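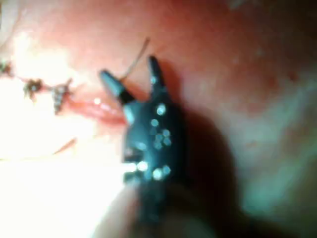 Figure 3. Wrist-camera view of the gripper beside a sutured line, with the jaws open.

4.2 Finding knots under glare

The second stage of our pipeline decides where the next stitch should go, and it does this by finding the stitches already in place. It takes one color image from the wrist camera and returns a list of knot positions, each with a confidence score. We use the knots as landmarks, as they stay dark even where the light washes out everything around them. In Figure 3 the left part of the view is close to white and most of the tissue texture is lost, yet the knots still stand out, and a thin dark thread joins them. The detector was trained to use both cues. It first marks dark, compact regions, then checks whether a thin line connects each one to a neighbor. A region with no line on either side is kept only if its score is above a higher threshold.

The training set has 1236 images, labeled by hand at Wultonness. We held out 107 of them for testing and made sure that no tissue sample appeared in both sets. Labelers marked the center of each knot and traced the thread between knots wherever they could follow it. Loose thread ends were given their own label. In early versions of the detector, a loose strand near the jaws was often joined to the closest knot, and this pulled the estimated line off course. Adding the separate label removed most of these errors.

The gripper causes two further problems. Its housing is dark and slightly glossy, so it picks up small round reflections, and the Kikuchi baseline sometimes reports the gaps between them as knots. It also throws a soft shadow on the tissue to one side, and the edge of that shadow can look like thread. We handle the first problem with a mask computed from the joint angles and widened by 7 pixels to allow for calibration error. The second is harder, as the shadow moves with the arm. We tried predicting its shape from the light position, but the prediction was poor on curved tissue. The final system lowers the confidence of any line found on the shadowed side and waits for a second view before using it.

On the held-out images, our detector missed fewer knots than the baseline, and the difference was largest in the images with heavy glare. Most of the remaining misses were knots partly outside the view. These matter less for planning – the arm moves along the line, and a knot at the border is normally seen whole a moment later. False detections were rare once the mask was in use. The ones that remained were mainly on folds where the tissue was in deep shade.

We also tested how far the result depends on focus. The Pruklow lens has a fixed focal distance, and at close range the jaws and the tissue are both a little soft. Blurring the test images further had little effect on knot detection up to almost 25 percent of the knot width, but thread tracing got worse much sooner. For this reason the planner in Section 4.3 treats knot positions as measurements and the thread only as a hint about their order.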